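Comparing hand-held grippers on jewellery: ribbed pads or smooth?
Posted in Grippers and hands, June

Smaranda Onu
I've been trying out a pair of hand-held parallel grippers on small, awkward things, and jewellery is by far the best test I've found! Rings, bangles, chains, all into and out of an open jewellery box. I'm using textured blue pads on both hands and I love how they feel, but I've got a set of smooth silicone ones from Flamonport in the drawer and I can't decide whether to swap one side over. Rings are the bit I most want to get right, as there's so little to hold and a raised stone makes the whole thing want to turn as the jaws close. Has anyone run the two kinds of pad side by side?
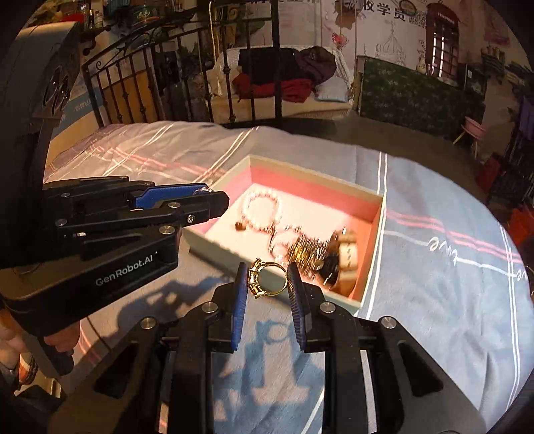 Iulian Matei
Smooth pads are lovely on flat things like coins and cards, but I went back to textured for rings. With smooth ones the band kept swivelling when I squeezed. Try coming in across the band with the stone clear of the pads, and close slowly. I did 40 picks with each set and dropped 2 with the textured pads, 23 with the smooth. Same ring every time, so don't read too much into it.

Virgil Ursu
depends on the ring

Hnat Hutsuliak
I'd keep textured on both hands and spend the time on chains, they're brilliant fun and much harder. A thick braided one is fairly kind to you: pinch it near the middle, let both ends hang, and the ribs do the rest. Fine links are another matter. They slide into the grooves and then won't let go when you open up, so that's where I'd give your smooth pads a try (one side only, keep the other ribbed).

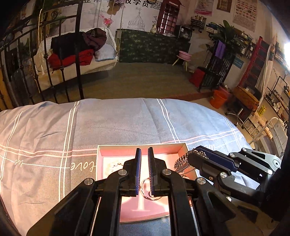

Two hands also get in each other's way sooner than you'd expect over a small box. I bring one up from the front and the other in from the side, and I practise the path slowly with both jaws shut before I pick anything up. If you log jaw opening, zero it again after changing pads. I forgot once on my old Rullance pair and had a whole evening of readings that were off by the thickness of the silicone.

Smaranda Onu
Thank you both, that's loads to go on! Smooth on the left only, then, and fine chains first. Iulian, was yours a plain band or one with a stone?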